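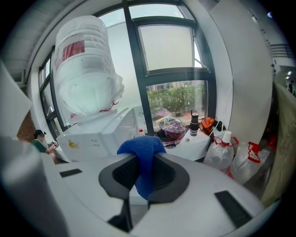 Figure 1. Inverted water jug with red label band, by a window; blue cloth in the foreground.

3. Storage and handling of bottled water in shared workplaces

3.1 Background to the survey

Large returnable jugs are a common way of supplying drinking water to small offices and workshops where the mains supply is either distant or disliked by staff. The water is bottled under controlled conditions, but it may then stand for some weeks in a store room, and for several more days in the position from which it is drunk. Earlier work by our group (Deák and Pap, Section 2) dealt with the first of these periods. The present section deals with the second.

We were interested in three matters: the time for which an opened jug stays in use, the amount of daylight that falls on it, and whether the outer wrapping is removed before the jug is turned over. The last of these has had little attention. Suppliers differ in their advice, and the leaflets we collected either asked for the wrapping to be taken off "before use" or did not mention it.

3.2 Sites and sampling

The survey covered 36 workplaces in two districts, Pluvari and Tsegaye. Sites were included if they had at least one inverted jug in regular use and if the person in charge agreed to two visits. Those with plumbed-in coolers were left out, as were kitchens serving the public. At each site the jug nearest the main working area was taken as the study jug. A total of 58 jugs were followed, as some of the larger sites had separate supplies on different floors.

First visits were made in August and second visits at the change of jug. On the first visit we noted the position of the jug, its distance from the nearest window, the state of the wrapping, and the date of opening where this had been written down. It had been written down at 16 sites. For the others we relied on the memory of staff, and these values are treated separately in the analysis.

Water samples were drawn from the tap after a short flush and kept in a cool box until they reached the laboratory. All counts were done by the same person on plates from a single batch. Samples that took longer than one working day to arrive were thrown away and drawn again where the jug was still in place.

3.3 Light exposure

Light was measured at shoulder height on the window side of the jug, at mid-morning and again at mid-afternoon, with a hand-held Grello meter. Readings on overcast days were kept but marked. We did not try to work out the total light received over the life of the jug — the loggers available to us were too bulky to fix without getting in the way of users — and the two readings should be seen as a rough ranking of sites only.

Jugs beside windows were common. Staff gave various grounds for this, most often that the window wall was the only one with free floor space. Several had moved the jug away from a radiator and, in doing so, had brought it closer to the glass. Direct sun on the upper part of the jug matters more than sun on the neck, as most of the water is held there for the first days of use.

3.4 Outer wrapping

The wrapping was scored on a four-point scale: absent (0), present at the neck only (1), present over part of the body (2) and present over the whole body (3). Scoring was done by two observers standing at the same spot, without discussion. Where they differed the higher score was used. A crinkled film gives strong highlights and can make the wall of the jug look cloudy, so no attempt was made to judge the clearness of the water by eye through it. 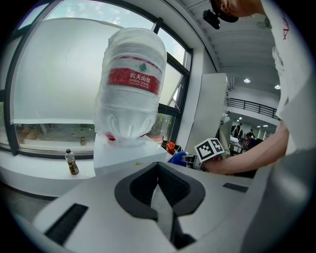
Figure 2. Inverted NONGFU SPRING jug in clear plastic film, neck resting on a white block.

Film left near the neck is of greater concern than film on the body. It can trap dust and spilt water close to the opening, and it is handled each time the jug is lifted. Cleaning around the neck was recorded as daily, weekly, at change of jug, or never. Dry cloths and damp cloths were entered under one heading, as staff could seldom say which they had used last.

3.5 Treatment of the data

Counts were log-transformed before testing. Site was entered as a random effect, with days since opening, light rank, wrapping score and cleaning class as fixed effects. Jugs without a written opening date were first left out and then added in a second run. The field sheets were entered twice, in separate files, and compared by means of the Buvus checking script. Differences were settled by going back to the paper sheet.

Two jugs were changed before the second visit without our being told. Their first-visit samples are kept in the tables for light and wrapping but play no part in the results on time since opening (Section 4.2). The data set was closed on Friday, October 29, 2021, and later returns were not added.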